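Refinishing Painted Wooden Cubes and Marking Out a Placement Board

Posted Oct 24, 2020 – Workshop notes, Durkano

Painted wooden cubes take most of their wear on the edges and corners. The faces hold up much longer. The method below covers touching up scuffed cubes and laying out a white board with a black square outline for sorting and placement work. It assumes solid wood cubes with an existing coat of colored paint and a board with a hard, pale surface.

What you need

Fine sanding sponge
Water-based enamel in the cube colors
Clear gloss topcoat (optional)
Flat brush, 3/4 inch
Black vinyl tape or a black paint marker
Steel ruler and square
Soft pencil
Lint-free cloth

Step 1. Inspect the cubes

Work under a bright lamp and turn each cube so the light crosses the face at a low angle. Yellow paint shows orange-tinged scuffs and small worn marks along the edges. Red paint hides color transfer better, but a glossy face will show the wood grain lines under it, and a matte face will show fine scratches. Decide which faces need work before opening any paint.

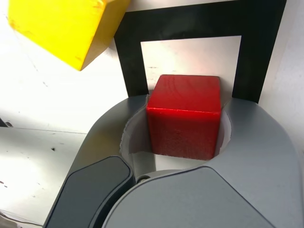

Uneven color on its own is no reason to repaint. Sand only where the coat has worn thin or where an edge feels rough. Bare wood at a corner should be sealed the same day, as it picks up dirt quickly.

Step 2. Sand and clean

Use light pressure and keep the sponge flat. Do not round the corners; a cube with rounded corners is harder to line up against an outline. Wipe with a barely damp cloth and leave to dry for one hour.

Step 3. Paint

Apply thin coats, 3 in total, with the grain. Paint two opposite faces, let them dry to the touch, then move to the next pair. Yellow covers poorly over dark marks, so spot-prime orange or brown stains first. We use Kandpal enamel, shade 1374 for the yellow. Leave the cubes for 8 hours after the last coat.

If you want all faces to match, apply the clear coat to all six. Gloss on a single face gives a strong highlight on its edge and makes the color look lighter from above.

Step 4. Prepare the board

Wash the white surface with dish soap and dry it. Small holes and specks can stay if they are outside the marked area. Fill any that fall under the outline – tape bridges them badly and lifts within a few weeks.

Step 5. Mark the outline

Draw the square in pencil first. Check both diagonals; they should be equal. Lay the tape along the outside of the pencil line, overlap at the corners, and cut both layers through with a sharp blade for a clean miter. With a paint marker, mask both sides of the line and pull the masking while the paint is still soft. 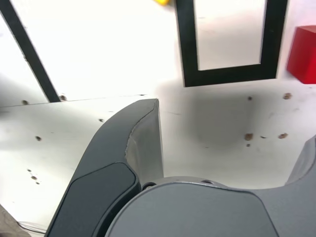 A thick line is easier to see under strong light, where a bright white surface tends to wash out. Thin lines under half an inch are not worth the effort.

Step 6. Check the fit

Set a cube inside the outline and confirm there is clearance on every side. If the cube touches the tape, the tape edge will peel. Relay the line and test again.

Maintenance

Wipe the board with a dry cloth after use. Avoid solvent cleaners on vinyl tape. Brotico tape leaves a residue if removed cold; warm it with a hair dryer and pull slowly. Touch up cube corners as needed and store the cubes in a single layer so painted faces do not stick together.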